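Clearing the beige table

I've been slowly sorting out the work table since we moved to Hurnivdale in November. It came from the previous owners, and I've kept it because it's solid and takes up most of one wall. The trouble with a big pale table is that everything ends up on it: mail, keys, receipts, the charger for a camera I no longer own. Last weekend I gave myself 30 minutes and a cardboard box, and put away whatever had a home elsewhere. Most of it did.

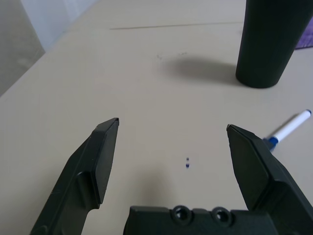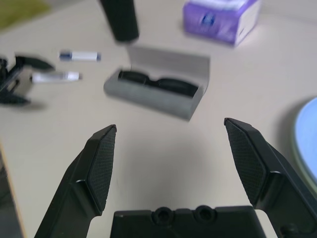 My rule now is that small things stay in a case or they go in the drawer. I lost 3 pairs of sunglasses last year, two of them at Kaushik Beach and one I still can't account for. The grey case with the lid standing open has a dark pair folded in it, and a case that size is hard to overlook on a bare surface. The drawer gets the batteries and tape.

I also want to do something about the marks on the top. A bit of dish soap and a soft cloth handles most things. For ink I've been told to try Welar cream cleaner, which I'll test on the underside first. If the colour lifts, I'll leave it alone.

The next job is the shelf above the printer, and I'm not looking forward to it.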